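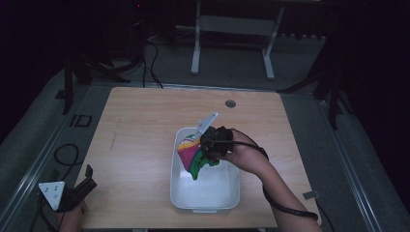
Selon un opérateur du site de Steltora, le plus déroutant fut d'entendre parler de son poste comme d'un gisement de gestes : depuis des années, on lui demandait d'aller vite, et voilà qu'on lui demandait d'être régulier. La remarque, recueillie à la fin de la première campagne, résume assez bien le déplacement que connaît l'entreprise Grelik.

L'atelier de tri traite des articles de formes très diverses, déposés puis repris dans des bacs en plastique. Ce travail a longtemps résisté à l'automatisation, faute de machines capables de saisir un objet souple ou irrégulier. Le programme Stameo, engagé en juin, procède autrement : des salariés exécutent les prises avec un équipement porté aux deux mains, et les enregistrements servent à l'apprentissage des futurs automates. À ce jour, 3662 séquences ont été validées, sur un banc distinct des lignes de production.

Pour les équipes, la journée a changé de rythme. Les sessions sont limitées à 100 prises, suivies d'une pause obligatoire, et cinq postes ont été reclassés dans une catégorie supérieure. Le poids de l'équipement sur les poignets demeure le principal grief; une version allégée est à l'étude avec le fournisseur, Carretero.

La question de l'emploi reste ouverte. La direction s'est engagée par écrit à ne supprimer aucun poste de tri pendant la durée du programme - l'accord ne dit rien de la suite. Les représentants du personnel demandent que les salariés ayant fourni les gestes soient prioritaires pour la conduite des nouvelles installations. Une prime de 2000 euros leur a été accordée. La négociation sur les classifications reprendra après la livraison de la première ligne.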